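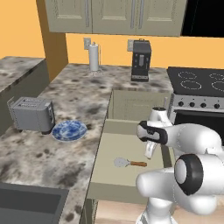 By Aisyah Menon | 12th February
Filed under: Talks & Handouts
Print this page | E-mail this page

Speaker notes: What to Keep When You Clear Out a Parent's House

(Wait for the chairs to settle. Say hello to the back row. Thank Erzsébet Kelemen for asking me, and for the ride from the station.)

Good evening, everybody, and thank you for coming out in this cold. I'm going to talk for a while and then I'd much rather hear from you, so please save up your stories, and if you can't save them up just put your hand in the air and I'll stop.

My mother died four years ago in January, and it took my brother and me until the following fall to empty her house. She had lived in it for 47 years. I had done this kind of thing for other people by then (some of you know I used to help families sort estates, back when Menon was just me and a borrowed van), and I walked in thinking I would be good at it. I was terrible at it! I spent the whole first morning sitting on the stairs reading the backs of old envelopes.

So the first thing I want to say is, don't start with paper. Paper talks to you. Start with the linen closet or the garage, somewhere you can make a few decisions without crying, and leave the letters and the photographs in one marked box until you have a table cleared and a whole afternoon to give them.

(Pause here. Someone always laughs about the garage.)

Second, and this is where families get into trouble, talk about who wants what before anyone lifts anything. We did it by phone, my brother and I, each of us with a list, and there were only two things on both lists. One was a clock that had never worked in my lifetime. The other was her rolling pin. We settled the clock in a minute and it took us a week to settle the rolling pin. He has it. I have visiting rights.

If there are more than two of you, take turns choosing, one thing each, and let the order reverse every round so the youngest isn't always last. Money doesn't come into it at this stage. If something is worth a real amount, get it looked at separately and write the number down where all of you can see it.

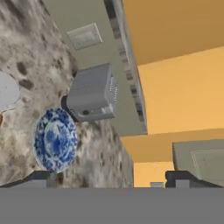
Now, dishes. I could do a whole evening on dishes, and Erzsébet has asked me kindly not to. Nearly every house I've been in had a good set that came out for holidays and an everyday set that did all the work, and people nearly always feel they must keep the good set. Ask yourself which one you'd miss. Sometimes the answer is a single piece, something like that blue-and-white plate with the flowers and scrolls all round the rim, and one piece is a perfectly fine thing to keep. Put it on a wall or put your toast on it. The other eleven can go to a cousin or to the thrift store, and you'll still have your mother's china, because you'll have the part you look at.

(If someone asks about selling a full set: most dealers won't want it. The shop on Corari Street paid one family I worked with 66 dollars for a service they had insured for 698. Say this gently.)

Clothes next. Keep something that hung near the front of the closet, the thing worn every week. I kept a gray cardigan with a pulled thread at the elbow, and I put it on when I have a cold. The wedding outfit is in a box in my brother's attic and I don't believe either of us has opened it.

Please label what you keep. A strip of cloth tape and a pencil is plenty: whose it was, where it came from if you know, and your own initials. We had about 200 photographs with no names at all, and my aunt in Naveck could name most of the faces over one long lunch. Go and have that lunch soon if there's still someone to have it with. 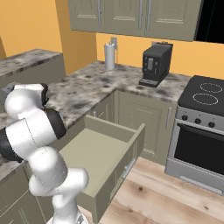

The last room is usually the kitchen, and I think it's the hardest, for all that it holds the least that anyone would call valuable. Every drawer has string in it, and birthday candles, and a key to something. Take them one at a time and take your time over each. You're finished with one when it looks like the open drawer there, pulled right out with only its pale floor showing, and I'll warn you that the first time you see that in a kitchen you grew up in, it catches you in the throat. My brother went out and stood in the yard. I made tea in a measuring cup, as we had already packed the mugs.

Leave a kettle and two cups until the very end, by the way. I learned that one late.

(Check the time. If we're running over, skip the part about storage units and go to questions.)

On storage units, briefly. They're useful for one season. Put the end date on your calendar the same day you sign, and give a second person the key. I've known people to pay for years to keep a sofa they didn't like.

There's a sheet by the door with the labeling steps and the turn-taking rules written out in large type. Erzsébet has extra copies if they run short. Now, who has a rolling pin story?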